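Listeners wanted for the Imberg phono stage

Do you play records most evenings and have opinions about how they sound? We would love to hear from you! Bonsu Audio is putting a new phono preamplifier into people's homes before the design is locked, and we have 32 places on the trial.
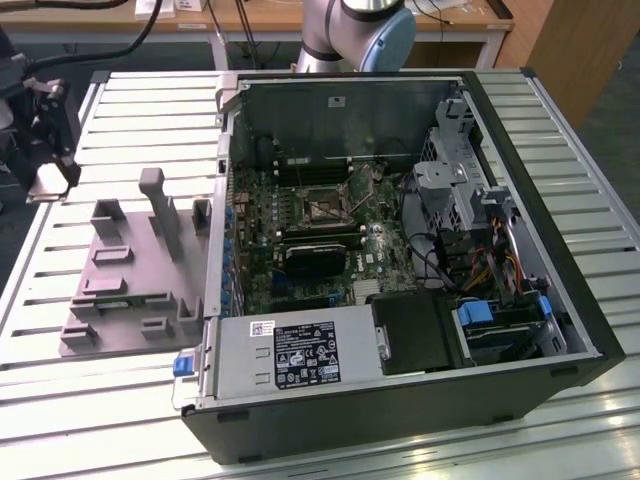 Author: Bonsu Audio
Role: Listening trials

The Imberg takes moving magnet and moving coil cartridges, and the loading is set from the front panel (finally, no more fishing around behind the rack with a flashlight). You'll keep it for five weeks, use it with your own turntable, and fill in a short listening diary after each session. Any music is fine. Worn-out thrift store finds are very welcome.

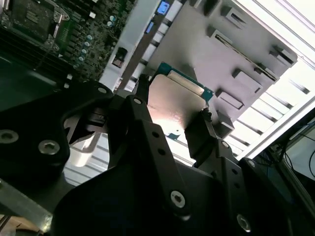

Author: Bonsu Audio
Role: Listening trials

You don't need expensive gear or any technical background. You do need a working turntable, an amplifier with a spare line input, and neighbors who can stand a little volume. We're especially keen to hear from people with older belt drives, and from anyone using the Orkby bookshelf speakers.
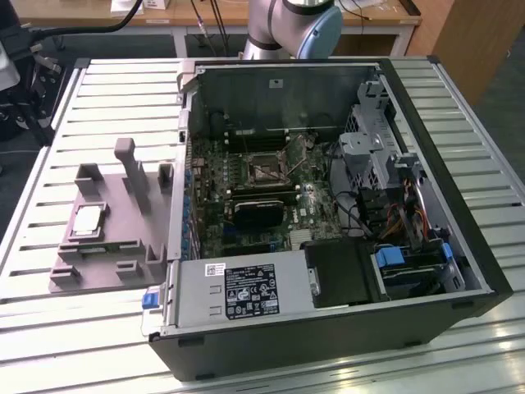
How to apply

Write to the trials desk at our Prerkmont workshop with your turntable, cartridge and amplifier, plus three records you know inside out. Applications close 8 December 2025. Shipping is on us both ways,

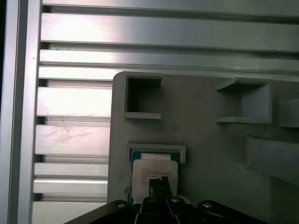
and everyone who sends in a finished diary can buy a production Imberg at the trial price when it goes on sale in June.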